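Speaker notes: Tiebreak rules in short league formats
Session for competition managers, October
Speaker: Nobuhle Du Plessis

Opening slide. Name, title, leave up while people sit down.

The talk covers how a league table separates teams that finish level on points, and what goes wrong when the rulebook leaves gaps. I will use the Nurnthorpe indoor handball league as the worked case. I drafted their current rules, so I can say where the drafting was weak. Questions at the end, except on the definition slide, where it is easier to stop.

Slide 2. The format.

Single round-robin, then a final between the top 2. Each team plays every other team once. Matches are 60 minutes. Two points for a win, one for a draw, none for a loss. No bonus points.

A short season produces ties. With few matches, the spread of possible points totals is narrow, and teams bunch in the middle of the table. A double round-robin reduces this but does not remove it. Nurnthorpe could not get the hall time for a double round-robin, so the tiebreak had to carry more weight than it would in a longer league.

Slide 3. The old rule.

Read it out in full: "Teams level on points shall be separated by goal difference, then by the result between them."

Pause here. Ask the room to find the problems before moving on.

First problem: goal difference comes first. In a league with one very weak team, goal difference mostly measures how hard each side ran up the score against that team. Second problem: "the result between them" assumes two teams. It says nothing about three. Third problem: there is no final step. If the teams drew with each other and the goal difference is equal, the rule stops.

Slide 4. The three-way tie.

Teams are Trurkow, Mabaso and Fistusach. All finish level on points. Trurkow beat Mabaso, Mabaso beat Fistusach, Fistusach beat Trurkow. Put the triangle on the screen and leave it there.

Head-to-head points are equal: two each. Under a head-to-head rule you now need a second measure inside the group. The usual one is goal difference in the matches among the tied teams only. Trurkow won by 5 and lost by one, so plus four. Mabaso lost by 5 and won by two, so minus three. Fistusach lost by two and won by one, so minus one. Order is Trurkow, Fistusach, Mabaso. Check that the three figures add up to zero. They always must, and it is a quick way to catch a scoring error at the desk.
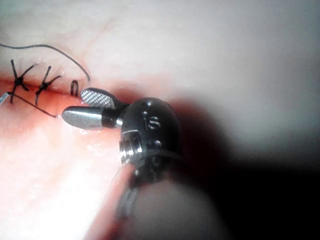 Slide 5. Restart or continue.

This is the part that causes most protests. Suppose the mini-table places one team clearly first and leaves the other two level. There are two ways to go on.

Restart: take the two remaining teams, go back to the first criterion, and apply it to the match between those two only.

Continue: keep the three-team mini-table and move on to the next criterion in the list.

The two methods can give different orders from the same results. Both are defensible. The rulebook has to name one. Nurnthorpe now uses restart, on the ground that once a team has been placed, its results should stop affecting the teams still tied. Continue is simpler to code and simpler to explain over a PA system. If your table is run by one person with a spreadsheet, that may settle it.

Slide 6. Definitions.

Take questions on this slide.

"Level" means equal on league points after any deductions. Say so in writing. "Goals" means goals scored in regulation time – a shootout does not count toward the total. A forfeit needs a fixed score, and that score has to be stated before the season. If the forfeit score is large, it distorts goal difference. If it is small, a team facing a heavy loss may find it cheaper not to turn up.

Abandoned matches: state who decides, and by when. Withdrawn teams: state whether all of their results are removed. Removing them part way through a season changes the table for teams that had nothing to do with the withdrawal. Keeping them means some teams have played a match that others will receive as a forfeit. Nurnthorpe removes them all.

Slide 7. Order of criteria, current text.

Points in matches among the tied teams. Goal difference in those matches. Goals scored in those matches. Goal difference across the league. Goals scored across the league. Drawing of lots, with both team managers invited.

If asked why there is no disciplinary step: card records depend on the referee pair, and the same foul is not recorded the same way in every match.

Slide 8. Testing the rule.

Before adopting any text, run it on made-up seasons. We ran 400 generated final tables through the draft and looked only at the cases where it failed to return an order. Every failure came from the wording of the restart clause, which did not say what happened when a group of four split into two pairs. One sentence fixed it: each pair is treated as a separate tie.

Do the test with someone who did not write the rule. Give them the printed text and a table, and no explanation. If they ask what a word means, that word needs a definition.

Slide 9. Contact details and link to the full text. Take remaining questions. The hall needs the projector back before the afternoon session.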